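Workshop bins – quick tips

Cleared out the shop bench last January and still haven't got it all back in place. So, notes while I remember them. Mostly for Pylyp, who keeps asking.

Small blocks and offcuts go in bins, not coffee cans. You can't see to the bottom of a can. Wide and shallow wins every time. Sort by color if you paint your spacers – one color per thickness, write the key on the wall, done.

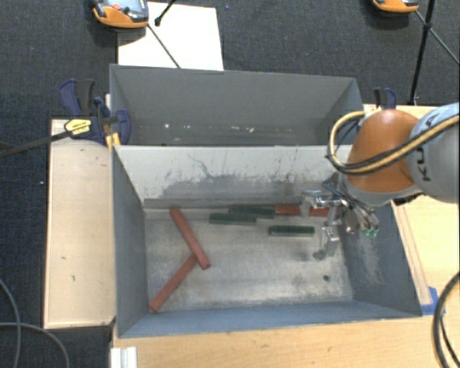
Metal bins scratch. Fine. Mine came from a closing sale in Oltcombe, 2 for $10, and I quit fussing over looks years ago. Bare metal floor all scuffed up like this one, dark smudges, pale worn patches – still perfectly good for holding red and green blocks. Wipe it with a dry rag first, then a damp one, then dry agian. Grit left in the corners will mark up your paint.

Push bins together long side to long side. Less dust down the gap, fewer lost screws. Keep one spare for stuff you havent sorted yet.

Check for little holes in the floor too. Small screws find them. Bit of tape underneath, good enough.

Labels – masking tape and a fat marker. Stick them on the front, never the lid. Lids wander off.

Roksolana wants a tip for rusty hinges. Next time, out of oil.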